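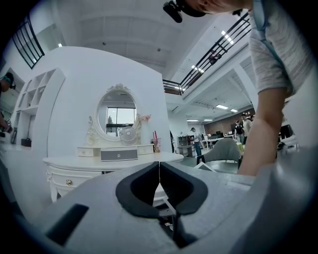 Re: School shoes and coats, when to buy

On 2023-06-03, a member in Dratthorpe wrote:
> My son starts at Grernwood Primary in September and I want to get the
> uniform out of the way early. He is in age 4-5 now and it fits with a bit
> to spare. Should I buy 5-6 in everything? And is the Cindex coat worth the
> money? It is 108 for the padded one, which seems a lot for a child's coat.

We had two start at Grernwood, so for what it's worth:

Trousers and skirts - buy the size that fits in August and get the ones with the adjustable waist. We went a size up with our eldest and he spent the first term treading on his hems. Jumpers are different. A size up is fine there, you just turn the cuffs back.

Leave shoes until the last 12 days or so of the holidays. Ours went up half a size over the summer both times, and the shop will not take them back once they have been worn outside.

I would not pay 108 for the coat. We had the Cindex one second-hand and it was warm enough, but the zip went in the first winter and the cuffs are tight over a jumper. The Ejigu one has poppers over the zip and washes well. My younger one is on her second year in hers, bought at age 9 for the length in the arms.

Polo shirts: get more than you think. Five is the least I would manage with, and plain white ones are the same as the ones with the badge. The school doesn't mind which.

Does anyone know if the swap rail in Dratthorpe is still going? I have two bags of 4-5 and 5-6 to pass on, mostly skirts and cardigans.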